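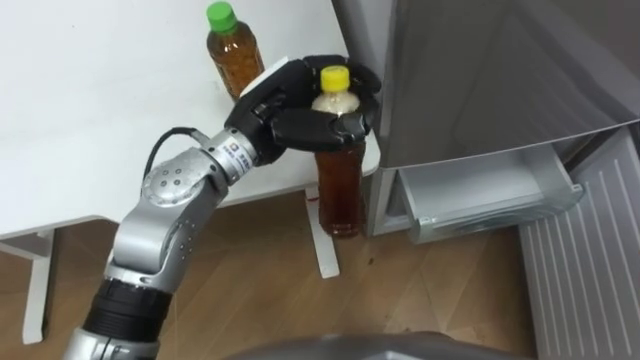

Page last changed: May 2026

Skudel student robotics project: we need people to join us for the fall

Hi! I run the Skudel project, which is a student club first and a robotics project second, and we're looking for new members. We work with one arm and one hand, and this year's job is the kitchen task: get a bottle of tea from a table to a refrigerator without dropping it or hitting the furniture. Sounds easy, right? I thought so too, back in February.

A bottle with a yellow cap and a bottle with a green cap look like the same thing to you and me. Our software disagrees some days. Gripping high up near the cap has been a big topic in the club, and so has the refrigerator drawer, and I have opinions on both that I will happily share over snacks.

So what would you do? Depends on you. We have room for 3 kinds of people:

Drivers, who steer the arm by hand while we record. You need patience and a steady touch (gamers do well at this, just saying).

Coders, who work on Flulleo, our homegrown control program. It's in Python, and parts of it are messy. I wrote those parts.

Builders, who look after the fingers, cables and mounts, and who don't mind tightening the same bolt again and again.

You don't need any robot experience. I had none when I joined! You do need to be a student at Oltska, in any major, and you need to be able to come in 2 evenings a week. There's no pay, sorry, but you can sign up for project credit, and the club covers your trip to the Wojcik Cup, where teams get 60 minutes to run the kitchen task in a room they've never seen before. I can't wait for that one.

To apply, write me a few lines on which group you'd like and something you've made or fixed. It can be a bike or a spreadsheet, I really don't care. Drop it in the club mailbox, box 2707 in the student center, or bring it by on any club evening and try driving the arm while you're there.

If you're torn between two groups, put down both and we'll sort it out when you come in.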